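Home Archives Threads Authors Subscribe
Search the archives Go
3 min read

Deltow Soft Toy Makers
Subject: Re: Cutting long pile and keeping it out of the seams
From: Pallavi Kashyap
To: list

On Thursday, Shanti Bhatt wrote:

> I bought the Clumar long pile at the July sale and I've cut one
> bear out of it. There is fluff in my tea. The seams look thin and
> the face looks like it has no face. The pattern says a quarter
> inch allowance, and I followed that. Do people shave the edges
> first? Also, does anyone wash this fabric before cutting?
> Aarti told me not to, but she only sews the short kind.
>
> Shanti

Shanti,

Yes to the edges, no to the washing.

Start with how you cut. Lay the fabric face down and mark on the backing with a ballpoint. Cut with the tips of small scissors, sliding the lower blade along between the backing and the pile, so that you only cut the backing. A craft knife does the same job if you hold the fabric up off the table a little. If you cut straight through with big shears you chop the pile along every edge, and that is the fluff in your tea. It is also why your seams look thin, as the fur there is too short to cover them.
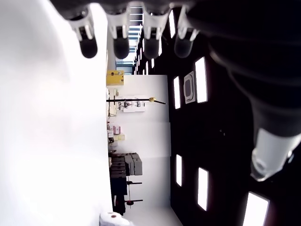 Shake each piece outside as soon as you have cut it, or put all of them in a pillowcase, tie the top and run it in the dryer on no heat for ten minutes. Clean the filter afterward. Sarla skips this and vacuums the edges with an old stocking over the nozzle. I have tried both and the dryer is quicker.

For the allowance, a quarter inch is fine. Trim the pile off inside the allowance only, down to the backing, before you pin. Then pin a lot. I pin at right angles to the edge and push the pile inward with a knitting needle as I go. The two layers will creep, so I baste by hand before I go near the machine. It is dull work. On a 13 inch bear it takes me an evening.
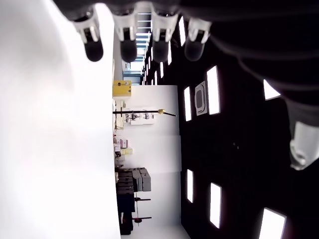 Four fingers with dark, rounded tips.

Stitch length should be longer than you use for cotton. Mine is set at 3. When the seam is done, turn the piece and pick the trapped fur out from the right side with a blunt needle or a stiff pet brush. Do this before you stuff. After stuffing you can still do it, but the seam is under strain and you can pull a stitch.
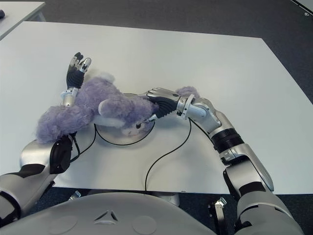

Faces are a separate problem, and Madhu Dwivedi covered most of it in the Gikthorpe thread. Long fur hides small features, and a small eye set deep in it disappears from most angles. The two cures are to clip around the eyes and to change the fabric for the muzzle. The purple bear shows the second one fairly well – the fur is long and fluffy, but the muzzle is pale against the lavender, so you can still find the small dark eye next to it. The cream inner ear helps for the same reason. On a one-color bear you have to do it all with the scissors. Clip a little, step back, and clip again. Always cut in the direction the fur lies.

On washing, Aarti is right. The backing on the Clumar can shrink, and you won't see it until the pieces don't match. Wash the finished toy if you have to, by hand and cool. Never at 60, whatever the label on the stuffing says. I lost a Nishad rabbit that way. The fur went like felt and would not brush out. 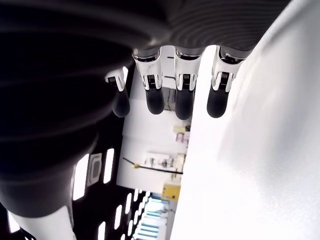 The hand again, fingers pointing down.

As for the rest of your sale fabric, store it rolled with the pile out. Folded fur gets a crease that steam only half removes. Mark the nap direction on the back of every scrap with an arrow, or you will be stroking bits of fur in bad light trying to decide which way is down.

If you want the muzzle pattern I use, it is in the files area under Gikthorpe. It was drawn for a smaller bear, so enlarge it and make one in scrap felt before you cut the good stuff.

Pallavi

> PS – is it worth unpicking the first one?

Leave the body alone. Brush out the seams and clip the face.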